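**Second gripper or save up? Planning our kit for February**

**undden_bench** wrote:
So pleased with how the hand-held gripper is going that I'm pricing up a proper second set! Zarnenero want 2,705 for a pair with spare pads, Athanasiadis quoted 2,596 without. Total budget is tight after that. Typical pile of stuff we pick:

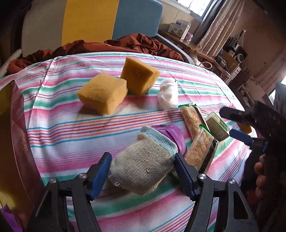 *Sock, sponges, crackers. The sock is my favourite.*

**palletjack** wrote:
Get the Zarnenero pair. Pads are what you'll be reordering, and 109 extra is nothing if they're in the box. Are you mostly on small rigid things or soft stuff?

**undden_bench** wrote:
Both! Small boxes are lovely to work with, and I'd happily do them all day.

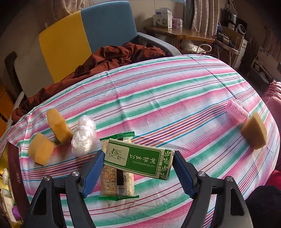
*Little 10ml oil box on top of a cereal bar*

**mossgreen** wrote:
I'd disagree with palletjack. Take the cheaper pair and put 300 aside for pads from Usent, who sell them singly. Comes out dearer on paper, I know, but you choose the pad. And don't spend a penny on a wrist mount until you've done 1,000 picks and know what annoys you.

**palletjack** wrote:
Nearly 200 more for the privilege of choosing rubber? No thanks :)
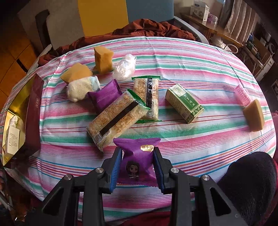 Pads are where I'd start the budget too, whoever you buy from. I'd want a ridged face like the blue ones closing on that purple snack packet, and I'd ask both firms whether their spares have it before signing anything. If Athanasiadis only do smooth, that settles it for me.

**undden_bench** wrote:
Brilliant, good question to ask! Emailing both tonight. Still leaning Zarnenero but mossgreen has me wavering, and the wrist mount is off the list for now.

**mossgreen** wrote:
Ask about postage as well. It stung me last time.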